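July 20, 2021 – tool library clean-up, day 2

Right, the Vokitz import. I finally got the full export out of the Zeda portal this morning and it came to 2180 line items, which is more than I was expecting given that we only ever buy the same few families of end mill. Turns out that number includes every obsolete insert grade going back years, all still flagged as current. Lovely.

Filtered down to what we've got in the cabinets and I'm left with 514. Much more like it! Of those, the drills came through clean, the taps came through clean apart from the pitch being in a text field (why?), and the holders are a mess. Gauge length is measured from the flange face on some and from the gauge line on others, and there's no column telling you which. I only spotted it because the simulation had a 135 mm holder sitting happily inside the spindle nose.

Cosmin thinks we should just measure every holder on the presetter and ignore the supplier figures. I'd like to say he's wrong but I did six that way before lunch and it took less time than arguing with the spreadsheet had.
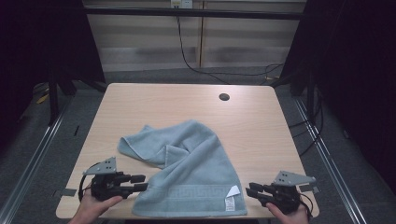 Anyway, holders. I've settled on gauge line for everything, and the description field now starts with GL so we can tell at a glance which ones have been through. If you find one without GL in front of it, it's still the supplier number – don't post code with it, please. I know Evaristo has two programs half done for the Namness brackets using the old shrink-fit entries and those will need reposting. Sorry Evaristo. I've left the old entries in with OLD on the end so nothing breaks when you open them.

Other bits from today:

Collet chucks – nut diameter was missing on the lot, so the collision check was treating them as a plain cylinder. Added by hand from calipers. The mini nuts are done too.

Su (the little mill, for anyone new) has her own library now. Her spindle taper is different and it was daft having both sets in one list. Post processor is pointed at the right one, I checked with a dry run well above the vice and the tool numbers matched the carousel.

Face mills not started. The cutter bodies come in as solid models with the inserts floating a few millimetres off the pockets, so I think the origin is wrong in the download. I've emailed Zeda support with a screenshot. Last time I wrote to them was October and the answer was to clear my browser cache, so we'll see.

Still to do: thread mills, the boring head, and somebody needs to decide whether reground cutters get their own numbers or just a diameter offset. I vote own numbers. Cosmin votes offset. Evaristo, you've got the casting vote, have a think.

Backup of the old library is on the shared drive under tools_before_tidy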